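December 2025

I signed up for the open day at Miltis a while ago and almost forgot to go. They have a robotics lab on the Grindgate site, past the loading docks, and twice a year they let people in who have no business being there. I took the bus and got there early. The coffee was free and the parking was not, so I was happy with my choice.

My group had 12 people in it. We signed a form, got a sticker and were told to keep behind the black lines on the floor. The lab is one large room with pipes and beams showing overhead and a lot of cable. I had expected something cleaner. It looked more like a theater workshop than a hospital.

The project on show is called Flenura. The goal is plain enough: get robot arms to handle ordinary kitchen things on an ordinary table. This season it is mostly mugs. Some of the practice involves a wooden board and some of it a black metal rack with a shelf, and the mugs come in different colors and shapes so that the software doesn't get too used to one of them.

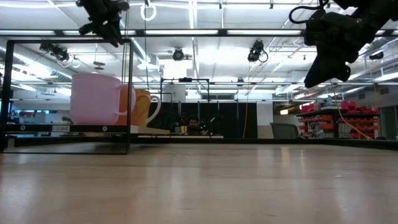

How do the arms learn to do this?

A person does the task first, many times over, by steering the arms by hand. Each try is recorded, both what the cameras get and how the joints move. A program is then trained on those recordings until it can make its own attempt. Flenura had 3,776 recorded tries when I visited, and the team wants 4,000 before they train the next version in January.

I asked if the last couple of hundred would make a big difference. The engineer said probably not, but the number was in the plan, so they were going to hit it.

We got to watch two rounds. The first was a person steering, and it was much faster than I thought it would be. The second was the program on its own. It was slow, with long stops where I wasn't sure if it was thinking or done. It moved one mug and missed the next by a finger's width, then went back and tried again from a slightly different side. A kid near me clapped at the miss, and then the rest of us clapped too.

The handles are the hard part. A mug can be picked up by the rim or by the handle, and the people steering don't all choose the same way, so the program gets mixed advice. They have started writing down which grip to use for each session. I would have guessed that was settled on day one.
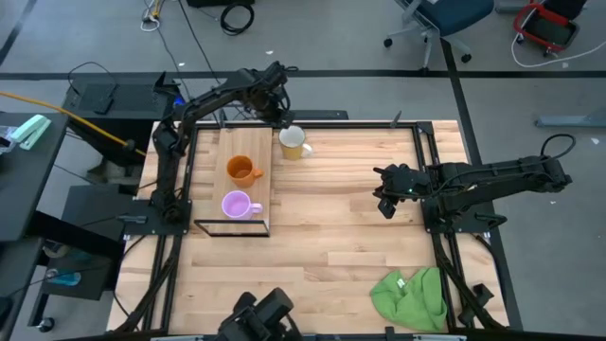 Two arms cost more than one and are harder to steer, and someone in my group asked if the second was worth it. The engineer said that for a single mug it often isn't. It helps when something has to be held still while the other arm works, or when an object ends up on the far side where one arm can't reach. Folding cloth is the task they plan to add after mugs, and she said one arm is close to useless for that.

The grippers are made by a small shop called Đorđević. They passed around a spare one, which was lighter than I expected. The fingers are swapped out when they wear down. I forgot to ask how long a pair lasts.

Besides the cameras that look over the whole table, there are small ones down by the grippers. On the lab's monitor you can switch between the views, and the close one makes you understand the problem a lot better. Everything is large and tilted, the fingers block part of what you want to see, and a mug on its side doesn't look much like a mug standing up.
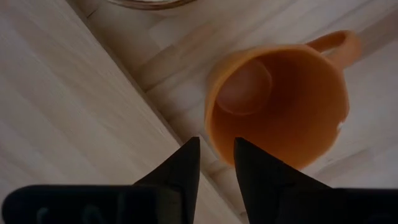

## If you want to go

The next open day hasn't been announced. Sign-up is on the Miltis site and the spots go fast. Wear closed shoes, or they will send you back to the front desk for covers. The tour is listed as an hour and ours ran closer to an hour and a half with questions.

Take the bus to Grindgate and use the side gate. The main one is for trucks, and I walked all the way there before I saw the sign.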